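Cords in the basket, or not?
Household > Storage and Tidying

sosina_y
Posted Monday, October 22, 2018

Settle something for my household. We have one table that collects every power strip we own. As of tonight that's a white one, a pink one and a lavender one, plus whatever is plugged into them, plus the cords, which have begun to form a society.

I own a white plastic mesh basket. My position is that the basket should hold the cords. My husband's position is that the basket already holds fabric, and that fabric was there first. 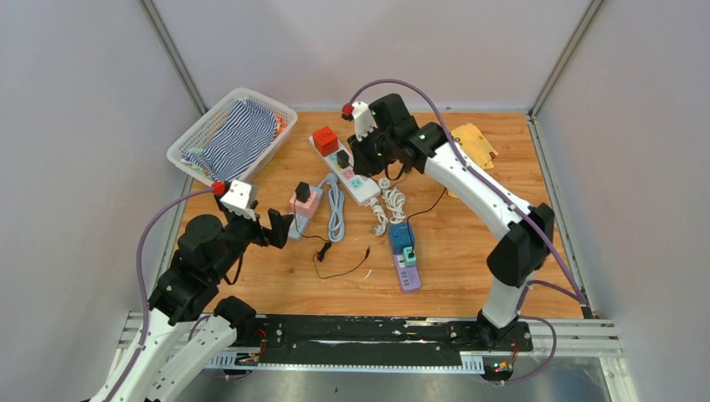
I'm told the blue and white stripes are "going to be napkins." They have been going to be napkins since September. Meanwhile I can't put a dinner plate down without moving a charger. So: evict the stripes, or buy a second basket and admit defeat?

Tostik
Evict. Fabric folds flat and goes in a drawer. Cords do not fold flat and never will.

D. Dagdag
Disagree with Tostik. Never keep a power strip in a basket with things plugged into it, mesh or no mesh. Unplug the lot, coil each cord by itself, and then we can talk about baskets. The strips can hang on a wall.

Tostik
She didn't say she'd run them in the basket. She said hold.

D. Dagdag
People say hold. Then it's winter and there's a heater on it.

Consolacion M.
I sew, so I'm on the side of the napkins. That said, striped fabric left sitting in a basket gets a crease you'll be ironing for years. Cut it this week or give it away. Twelve napkins takes me an afternoon.

sosina_y
He would like it known that he's making 9. Why 9? We own 7 chairs.

Fabian O.
What's the orange thing in with the fabric?

sosina_y
The orange thing is a separate argument.

Gerardo T.
Has anyone asked why the red cube adapter is there? Half my cord mess was adapters for stuff I'd already thrown out. Unplug everything, plug back in only what somebody yells about. I got rid of nearly 400 feet of cord when we moved.

Fabian O.
400 feet, Gerardo.

Gerardo T.
It was a long marriage.

sosina_y
OK, trying the yelling method tomorrow. The stripes have until Sunday. If I see scissors touch them I'll buy the second basket myself.

D. Dagdag
And the strips go on the wall?

sosina_y
Danilo, I rent.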